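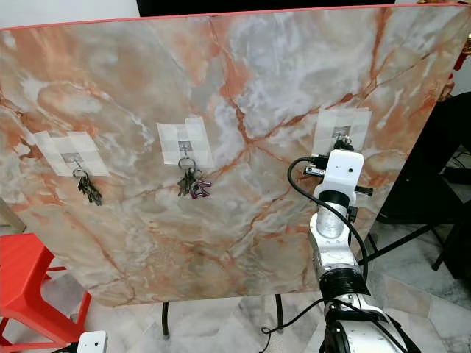
Atelier rangement, séance 7 : le tableau à clés
Notes de cours, Shayne Ormsby

Rappel de septembre : une clé = une place fixe. Sinon on cherche.

Support : panneau carré, motif marbré, lisse. Donc pas de vis, crochets tenus au ruban de masquage. Plusieurs bandes croisées, bien appuyer. Dégraisser avant !!

Trois crochets : gauche, centre, droite. Espacer, les trousseaux s'étalent une fois pendus.
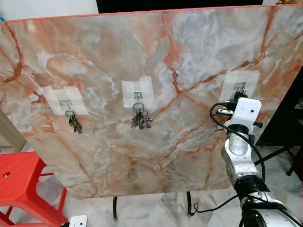

Repérage : un porte-clés de couleur (violet p. ex.) se voit de loin sur fond clair, mieux qu'une étiquette écrite. Éviter deux fois la même couleur.

Trousseau lourd : dédoubler l'anneau, ou passer au crochet vissé. Le ruban fatigue, à controler toutes les deux semaines environ.

Pour la prochaine fois : liste de vos clés, celles qui n'ouvrent plus rien à part. Fiche Kondcombe p. 16 à lire, exercise p. 27.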